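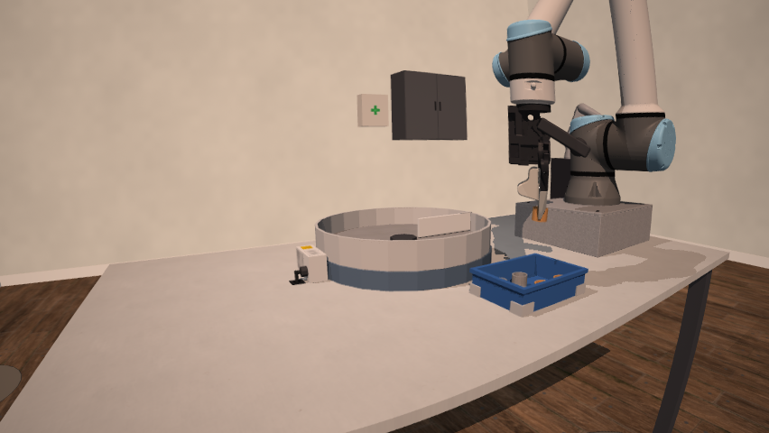

Computer rendering: robotic arm on a gray pedestal block, with a round open drum and a small blue tray.

FOR IMMEDIATE RELEASE

Mwakyusa Center asks Jominia County to open its lobbying records before the budget vote

JOMINIA, Sunday, March 26, 2023 — The Mwakyusa Center for Public Records has today published its report on meetings between county commissioners and paid lobbyists in Jominia County. The report is called "Who Was in the Room" and it covers the months before the county changed its rules for land and building permits last November.

The Center has read the calendars, visitor lists and travel claims of the county offices for this period. It found 44 meetings in which a commissioner, or a member of his or her staff, sat together with a person who is paid to speak for a company. For 22 of these meetings the public register shows no entry. In the other cases there is an entry, but in many of them the subject of the meeting is given only with one word, such as "permits" or "general."

"The county rule says that a meeting must be entered, and it does not say when," said Chepkoech Mbwambo, director of the Center. "So an office can wait until the vote is finished and still be inside the rule. We do not accuse any commissioner of breaking the law. We say that the law is too weak, and the residents have the right to a better one."

The report gives special attention to Starnero, a developer of warehouses and office parks. Representatives of the company visited the county building several times while the new permit rules were being written. Under these rules, large projects no longer need a second public hearing. The Center asked Starnero for its view. In a written answer, company spokesman Victor Ondieki said that Starnero "has entered its name at the front desk at every visit, as was asked of us," and that the company would support a clearer register if it is the same for all firms.

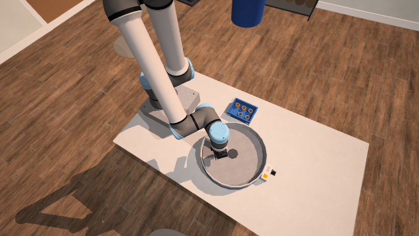 Who must be entered in the county register today?
Only people who lobby for pay and who meet a commissioner in person are covered, so phone calls, video calls and meetings with department heads are left out.

The Center proposes that the county change its rule in the following points:

Each meeting should be entered in the register within five working days, with the names of all persons present.
The entry should name the bill, contract or permit that was discussed.
Phone and video calls should be treated in the same way as meetings in person.
A commissioner should wait two years after leaving office before taking paid work from a company that was before the commission.

A petition in support of these points was started by the residents' group Rerkness, which works on open meetings in the east part of the county. It has collected 2,000 signatures until now. The county charter gives the commission 40 days to answer a petition after it is handed over, and the group will hand it over at the next regular session.

"I went to the hearing on the permit rules and I spoke for three minutes," said Oduor Mohamedi of Rerkness. "After that I learned that other people had spoken for hours, in an office, on the same text. I would like to have known this before."
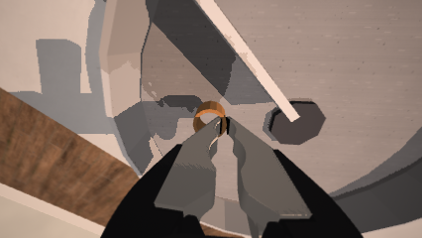

Computer rendering: the two fingers of a gripper at a small orange-brown ring.

Commissioner Kipchumba Rugemalira, who voted against the permit rules, has said he will bring a draft based on the report. He expects that the draft will be discussed together with the budget. Two other offices told the Center that they want to read the full report first. The remaining offices did not reply before publication.

The report was written by Abdelghani Lahlou, senior researcher at the Center. The full text, the table of meetings and copies of the county's answers can be requested without cost. Corrections from the offices named in the report will be added to the table as they arrive.

About the Mwakyusa Center

The Mwakyusa Center for Public Records is a nonprofit organization which studies how local governments in the region keep and share their documents. It takes no money from political parties or from companies that hold county contracts.

Media contact

Abdelghani Lahlou, Mwakyusa Center for Public Records, Jominia
Interviews in English and French are possible on request.

###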